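The number that went around after the Bretley trial was 2766, meaning 2766 grasps logged without a fault. I have read the log, and I don't doubt the count. I doubt the word fault.

At Bretley a fault was whatever the controller reported as one. When the fingers closed on a paper cup hard enough to fold it, the controller saw two fingers, some resistance, and a finished cycle. Logged as a success. Houda Radwan, who ran the evening tests, kept her own tally in a notebook and stopped at 60 crushed or dropped items. Her notebook did not make it into the Vetholm report.

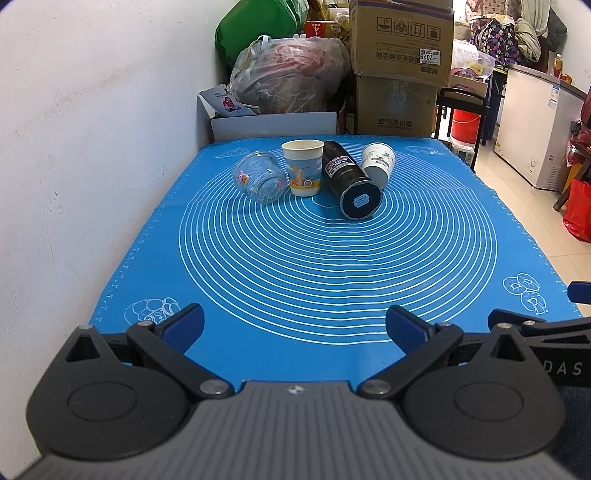

Cups are a fair test and I'm glad people use them. Standing up, a paper cup forgives a sloppy approach. Lean one at an angle next to a hard black cylinder and the gripper has to choose where to touch, and how hard, with a neighbor in the way. The software at Bretley used one closing force for everything. It had been set for bottles.

Then came the pinch in April. Mahmoud Ait Ali reached in to straighten a cup while the fingers were open, and they closed. He lost a nail. The write-up called it operator error and recommended a sign. I've seen the sign. It does not make the fingers stop.

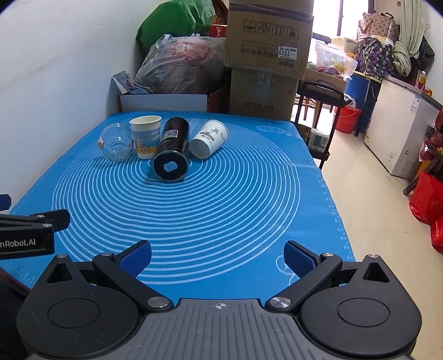
Would a force limit have prevented it?

A limit would have made it a bruise. Preventing it takes a hold on the close command whenever a hand is inside the work area, and that was left out to save time on each cycle. The makers will say wide-open fingers look harmless - I'd say that is exactly the trouble with them.

Vetholm now wants to put 4 of these units in the packing room at Skilatstead. I'd ask for Radwan's notebook first, and for somebody to show me the stop working with a stick of wood between the pads.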